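Datasets > Household > Textiles > Pravora Quilted Bedding

Search this collection Go Advanced

Print this page | E-mail this page

# Pravora Quilted Bedding Set

Welcome! Pravora is a picture collection of quilted and padded bedding: doonas, mattress protectors, cot quilts, coverlets and a few quilted odds and ends that people kept sending in because they loved them (and so do we). It holds 2000 close colour pictures with a short text note for each one. If you care about how padded cloth folds, puffs up and creases, you'll find plenty to enjoy.

The set was put together in Pitville and is looked after by Ro-un Joo. Last updated 11/6/23.

## What's in it

- `pictures/` holds the pictures, sorted into 17 folders by item
- `notes/` has one plain text file per picture, same name as the picture
- `items.csv` lists every item, with filling and cover fabric where the label could still be read
- `words.md` explains the words we use in the notes

White, cream and grey bedding makes up some 74 per cent of the pictures. Pale quilts are lovely to work with but hard to photograph well, as the stitching only shows up when the light comes in from one side. We've left the colours alone, so please don't brighten the whites before you've had a look at the shadows in them. A lot of the good stuff is in there!

## Words used in the notes

**Panel**: the padded area between lines of stitching. Panels start life as neat squares or rectangles, but once the quilt is draped over something they lean and stretch into all sorts of shapes.

**Seam**: any line that divides one panel from the next. Add "piped" if it stands up from the cloth.

**Fold**: cloth turned over on itself in a broad, rounded way.

**Tuck**: a small amount of cloth gathered to a point. Tucks are my favourite thing in the whole collection, because a thick quilt behaves so differently from a sheet when you take hold of a bit of it. The padding bunches, the seams swing in towards the point, and you get a little cone of fabric with puckers running off it.
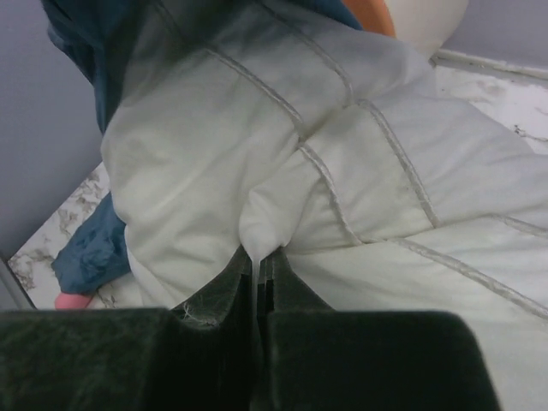
*White quilted fabric with piped seams, gathered to a tuck. Note tags: tuck, fold, piped, pale.*

When a picture has both a tuck and a fold, tag both, with the tuck first. The order matters for the search script, which reads only the first tag unless you run it with `--all`.

**Pucker**: short creases next to a seam or a tuck. If they run across a whole panel, call them creases.

## Known problems

Folder 7 has two coverlets in it that look nearly the same, and some of the notes have been swapped. I'm working through them one by one.

The cot quilts from the Wada batch were labelled by an earlier group of helpers who used "ridge" where we now say "seam". Both words are still in there. Search for either.

A few notes say "fluffy" when they should say "puffy". Fluffy is for the surface, puffy is for the padding.

## Using the notes

Each note is one or two sentences followed by a line of tags. They read like this:

 Mattress protector hung over a rail, corner down.
 tags: fold, stitched, pale

There's a small reader called Nurkotis in the `tools` folder that puts the notes and pictures next to each other in your browser. It's a simple thing, but very handy for checking your own labels against ours.

## Adding your own

Yes, please! We're short of dark colours and anything with a patterned cover. Old, lumpy and much-washed quilts are every bit as welcome as new ones. Write your notes using the words listed earlier, keep name tags and addresses out of the picture, and send the lot as one zipped folder. New items go in with the next release, planned for September.

Print this page | E-mail this page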